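Jilireo walking pad – four months in

Posted October 10, 2023

Quick one as I've got school pickup. A few people asked after my whinge in May about my back, so, the walking pad. Bought the Jilireo folding one, $310 on special from Bristley Fitness, paid for it myself. Delivery to Flosthorpe was extra and it came on a day they said it wouldn't.

Setup. Not much. Comes out of the box in one piece, just the handrail to bolt on and I left that off as it won't go under the desk with it on. Box is heavy. Get a second person, my hallway wall now has a gouge in it. Allen key included, instructions are tiny and the diagrams are for a diffrent model.

Belt. Fine. Bit narrow if you walk like a duck. First week it drifted left and rubbed, made a horrible chirping sound. Quarter turn on the back left bolt, ran it slow, came good. Has drifted once since. Silicone oil comes in a little sachet, enough for one go, then you're buying your own.

Noise. On tiles, a low hum plus your own feet. On floorboards, louder – it went through to the room below and I got told about it at dinner. Rubber mat underneath fixed most of that. Get a proper gym mat, not the foam jigsaw stuff, the pad sinks into the foam and sits crooked. On calls people say they can't hear it but I think they're being nice. I turn it off if I have to talk for more than a minute.

Speed. Goes faster than I'll ever need. For typing I sit at the very low end, for reading emails a bit up from that. Spreadsheets, forget it. Mouse work and walking don't mix for me, I kept picking the wrong cell. Takes a few days to stop feeling seasick when you step off. Warned.

Remote. Worst thing about it. No buttons on the pad itself, so if the remote's gone you're stuck. Mine's on a lanyard now. The battery cover pops off if you so much as look at it, sticky tape since July. Stop button is a slow stop, fine, but right next to the speed up button. Why. I've hit the wrong one more than once and nearly gone backwards into the bookcase.

Folding. Folds in half, wheels on one end. Wheels are small and hate carpet edges. Stands up behind the door OK. I folded it every night for the first week then gave up, now it lives under the desk and I put the chair on top of it. Chair leaves marks. Don't care.

Display. Time, distance, speed, a calorie number I don't believe. Too bright at night. Blu-tack.

App. Pairs with Tazi, which you get three months of then it's paid. It's walking videos basically, except made on a computer, the street moves along at your pace. Pairing took a few goes, had to turn the phone's location on, annoying. Forest one is a bit samey. Beach one made me want a holiday. The city one I liked best, put it on the telly in the evening with the sound down and a podcast going. You go past shops and round corners and the light's nice. Would I pay to keep it? Did for a month, then cancelled. Kid still asks for it.

Has it helped. Back's better. Could be the pad, could be the new pillow, could be that I'm not carrying a toddler on one hip anymore. Sleeping better too. Knees no change. Lost no weight, wasn't really trying.

Things I'd want before buying again:
buttons on the pad
longer power cord, mine only just reaches
a spare belt you can buy here, I emailed Bristley twice and still waitng
a mat in the box, come on

Four stars. One off for the remote. If it was over $400 I'd say look around first, at what I paid I'm happy. That's me, gotta run.

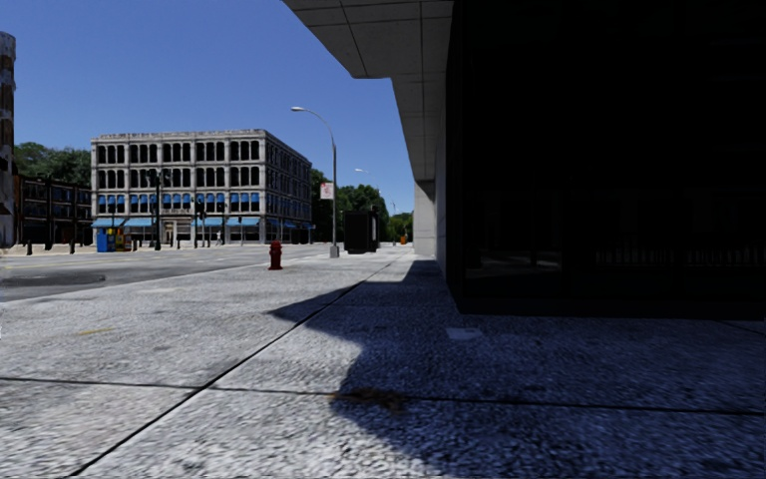
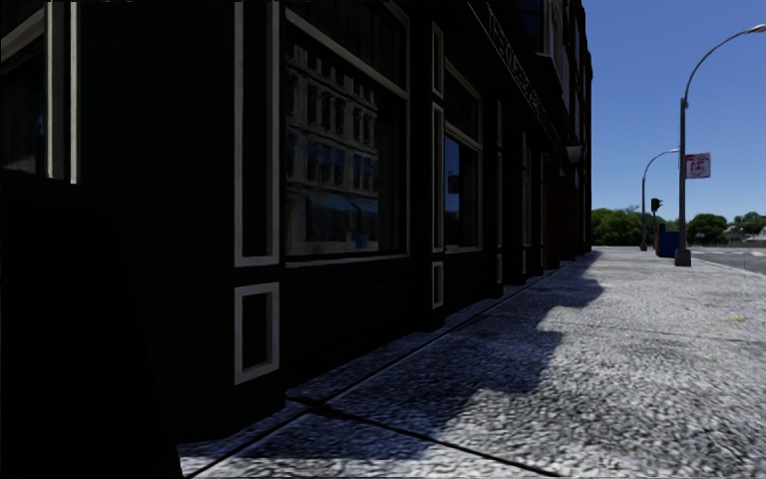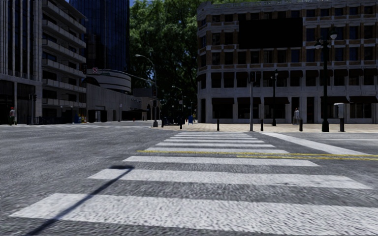
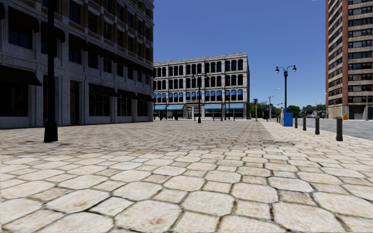 City streets, street level. Crossing is the third one, big stone plaza is the last.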